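14 comments · 4 shares

How to get around a running track when you are not a runner

By Yaneth Ospina

I took up the track in June, at an age when my knees had started filing complaints. I picked a cloudy morning and told myself I'd do one lap. Standing on that much red ground, you will suddenly remember errands. 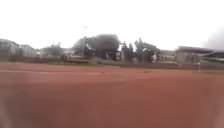

Walk first. Give it 11 minutes at the pace of a person looking for a parked car, and swing your arms a bit. You'll feel silly for the first two. After that you'll be too busy breathing.

Next, break the lap up. Jog 200 meters, walk 200 meters, and do that 4 times. Begin the jog slower than seems decent – if a retiree strolls past you, wish her good morning and hold your pace. I sprinted my first one and spent the rest of the session studying my shoelaces.

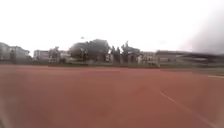 Keep to the outside lanes while you're learning. Fast people like the inside and they have a way of sighing. Look well ahead, drop your shoulders, and unclench your hands (mine were holding two imaginary suitcases).

When you finish, walk until you can say your full address out loud. Drink some water. Take the next day off, then go again before you have time to think up a reason.

Stairs will be unpleasant until about the second week. Go down them sideways and hold the rail.

200 shares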